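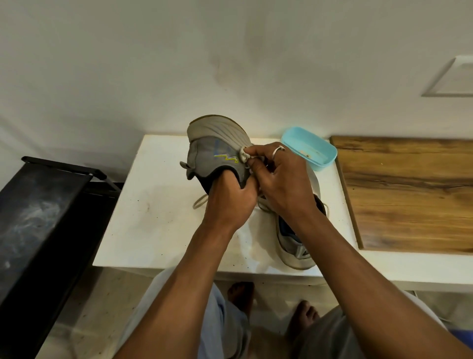

Showing a task to a robot is a slow kind of teaching, and the woman I interviewed for this article has done it for two years at Ragnarsson, a small company in Okesbridge. Before that she worked in a shoe repair shop. I asked her what is the difference between teaching a person and teaching a machine. "A person fills in what you forget," she said. "The machine takes what you gave." She likes to speak about shoes when she explains this. In one hand the sneaker is held almost upside down, with the fingers around the heel, and the other hand presses a small piece of white cloth near the edge. For her it is one movement. For the people who must use the demonstration it is many decisions, and the first of them is how to hold the shoe.

The company collects its demonstrations in two ways. In the first way the person does the work with her own hands. In the second way she sits at a control station and moves an arm from a distance. The station is called Zisis, and it has two handles and a foot pedal. I wanted to know which way she prefers.

"With my hands, of course," she said. "I feel how hard I press. With Zisis I only see it, and I see it a little late. The first month I crushed a lot of paper cups." She added that the remote work has one clear advantage: the arm can repeat what she did, joint by joint, while her own hand has too many small movements that no gripper in the building can copy. "My thumb does things I cannot explain to the engineers. They ask me to explain, and I look at my thumb."

The list of tasks has 36 entries at present, and cleaning a shoe is among the difficult ones. The reason is mostly the laces. A lace has no fixed shape, it falls over the place you want to wipe, and you must move it aside without letting the shoe go.

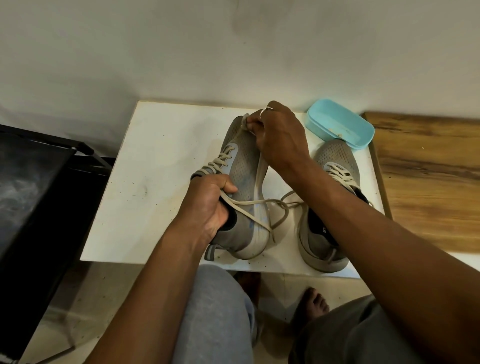

Cloth and lace held in the same fingers, near the toe of the sneaker.

"When I started, I tried to be very clean in my movements," she told me. "I thought a good demonstration is a beautiful one. Then the engineers said, please be normal. If the lace is in the way, let it be in the way. If you need to turn the shoe again, turn it." Now she doesn't stop a recording for a small mistake. She stops only if she forgets which step she is in, and this happens usually before lunch.

I asked how many recordings are necessary for one task. She couldn't give a general answer. For folding a towel the team was satisfied after 1,000. For shoes they have already about 3,000, by hand and by remote control together, and the learned program still has trouble to find the heel when the shoe lies on its side. She isn't discouraged by it. In the repair shop, she said, an apprentice also needed a full winter.

In April the team will begin with another arm, which everybody there calls Markus. It has softer fingertips, and she hopes it will hold a thin cloth better. She will have to learn the pedal again from the beginning, because on this one it is on the left side.

Print this article | E-mail this article
Articles > Interviews > Robots at Work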